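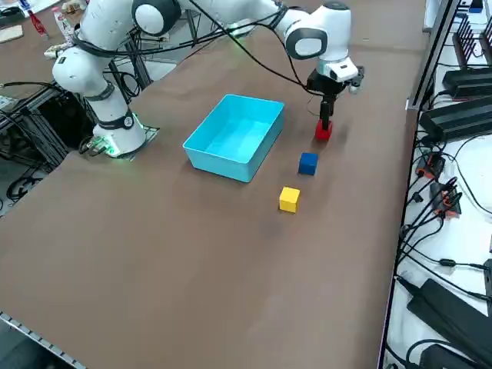 Do we need to buy a second arm to get through the October work, or can the one we have do it? One arm is enough if we spend the money on spare fingers and cabling first.

Lamisi's message is quoted below for those who joined the list after the last round of budget arguments. My replies are in between, as is my habit, and I know some of you hate it.

Lamisi Lamptey wrote:
> Verkus has quoted us for a second arm, same model, with a 31 day lead time.
> The quote leaves out the gripper, the mounting plate and the power supply.

So it is a quote for a very expensive coat rack. Please ask them for one price that includes everything up to the fingertips. If they send back another PDF with "accessories to be discussed," I'll discuss them.

> Zastness can do replacement finger sets at 100 a pair. Hutano is cheaper
> but wants a minimum order.

Zastness, 2 pairs, and charge it to the Arthur budget. I have seen what happens to us and minimum orders. There is a drawer.

> I also put in 600 for cable management. Is that too much?

Have you looked at the shelf beside the table lately? Power bricks one way, connectors the other, and black cable over the lot. Every one of those cables is the same color, so tracing a fault is a matter of tugging and listening for complaints. Leave the 600 in. I'd like labels, too, and a tray that screws down.

> Last thing: do we budget for more objects? Right now it's colored
> cubes and the blue bin.

Cubes cost next to nothing and I have no quarrel with them. Put in a line for bins in a few depths, though. The low-walled one flatters us, and the Arthur people will be shipping in deep totes.

Revised sheet by noon, if you can, and copy me on the Verkus reply.

Donal Costello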